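Anovside Robotics Club, project thread
Jun 14, 2021

1/ Our club is 39 students this year and most of us had never programmed an arm before January. We split into teams, and mine got the kitchen task.

2/ The task is set by Prernura, who run the student league. Two arms, one counter, everything in simulation. You get points for each item that ends up where the task card says.

3/ We have been working on the two-handed part this week. Left hand holds the yellow cup, right hand deals with the drawer. Each half runs fine alone. Together the timing drifts.

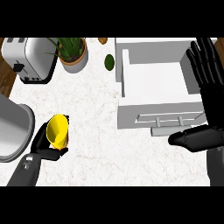 4/ Do you need a real robot to join the league?

A laptop that can run the simulator is enough. The club has 2 shared desktops for longer training runs, and you book them on the sheet.

5/ Our current controller, Nava, was trained on 1,000 episodes. We are going to 2,000 before the next check-in. The old one, Jaltum, is still in the repo if anyone wants to compare.

6/ Known problem: grip force on the cup is set too high in the config. Please don't change it on the main branch, I have a run going.

7/ Logs go up tonight. Next post when the run finishes.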